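Step 4. Set up your sorting trays

I know, I know, you want to get to the Hladun boards already! Give this step five minutes first. I skipped it on my first Vullow kit and spent a whole evening hunting for a connector.

1. Wipe the table and let it dry.
2. Lay out the plastic trays from the Plillasel box, leaving a gap in the middle wide enough for the metal one.
3. Cut a sheet of plain paper to fit the metal tray and press it flat.
4. Boards go in one tray, loose connectors and small parts in another. Don't mix them (solder bits scratch!).
5. Move one board at a time to the metal tray when you're ready to inspect it.

Note: Swap the paper after 30 boards, or sooner if it looks grubby.

Caution: Hold boards by the rim only. Never stack more than 2, and unplug the supply before you touch any cable.
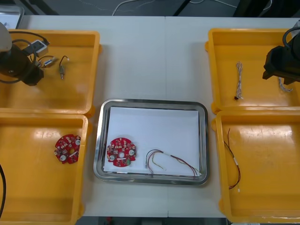

Paper in the metal tray is my favorite part of the whole setup, and it costs next to nothing. Tiny parts stop sliding around, and you get a plain background for checking a board. A round red one really pops against the white, even the little green part on its right side. I use ordinary printer paper, trimmed with kitchen scissors.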